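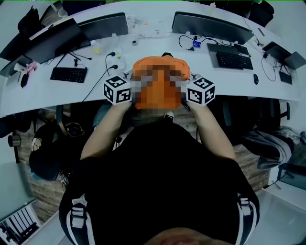 Zahira Chong had worked at Fukum for 9 months before she understood that the long desk had rules. They were not written in any place. She learned them slowly, the way a guest learns a house. The desk was white and it was made in a curve, so that a person who sat in the middle felt a little as if she was on the outside of a big wheel. The monitors and keyboards belonged to the company, and the clear plastic bottles at the back, near the center, belonged to whoever was thirsty enough not to ask. Two black cables were always lying across the white surface with their plugs in the open, and the first rule was that you did not put them away.

She broke this rule in October, on an evening when she was alone and it was raining.

She had stayed to finish the translation of a manual for Reteo. It had 215 pages and she was on the last chapter, which was about cleaning. Maybe it was this chapter that gave her the idea. She stood up, looked at the desk, and felt a strong wish to see it clean from one end to the other. She took a cloth from the kitchen. She lifted the keyboards one after another and wiped under them. She threw out the old bottles, and she put the small ones, with yellow in them, into the drawer because she did not know what they were for. Then she rolled up the two cables, tied each of them with a piece of string, and put them in the same drawer.

When she finished, the desk looked like a road after snow. She turned off the light and went home very pleased.

In the morning Mr. Spahić was standing in front of the desk with his coat still on. He was the oldest person in the office, and he had the place beside hers. He was looking at the surface as if somebody had spoken to him in it and he had not heard well.

"Where is the cable?" he asked.

"Which one?"

"The long one."

Zahira opened the drawer and gave him both. She began to say that she was sorry, and that she had only wanted to help, but he was not listening. He took off the string with care and laid the long cable on the desk again, from the middle down toward the edge. He moved it a little to the left. He stepped back, looked, and moved it again.

"Is it for something?" Zahira asked.

"It was for the lamp," he said. "The lamp is broken since four years."

She waited. He sat down and finally opened his coat.

"When Aris worked here," he said, "he sat where you sit. He talked all the day. He put his papers on my side, his bread on my side, his elbows. So I said to him, Aris, this cable is the border. You live there and I live here. And he respected it! He pushed his cup exactly to the cable and he stopped. If he wanted my pen, he asked for a visa."

"A visa?"

"He made one from paper. With a stamp. He drew the stamp himself."

Zahira laughed, and then she stopped, as she was not sure if it was allowed.

"He went to live with his daughter," said Mr. Spahić. "He is well. He calls me on my birthday and talks so long that my ear is hot. It is not a sad story, don't make this face."

But he touched the cable one more time before he turned on his computer, and they did not speak until lunch.

In the afternoon she finished the chapter about cleaning. The last sentence of it was, "Return all parts to their original position." She translated it, and she read it again, and she felt that the manual was making fun of her. She took the small bottles out of the drawer and put them back near the cables, as well as she could remember. One of them she turned around two times. She bought water in the shop downstairs and put the new bottles at the back, in the center, close together like people waiting for a bus.

Then she cut a small square of paper. She wrote her full name on it, and under the name, "Reason of visit: to borrow the stapler." She had no talent for drawing, and the stamp came out more like a potato. She laid the paper on her own side and pushed it with one finger until it touched the cable.

Mr. Spahić went on typing for a while. After some minutes he put on his glasses, leaned over, and read it from the top to the bottom, without hurry.

"The photograph is missing," he said.

"I will bring it tomorrow."

"Then tomorrow," he said, and he gave the paper back. The stapler he kept on his side, with his hand on it, until she went home.

Last updated: 28/03/2023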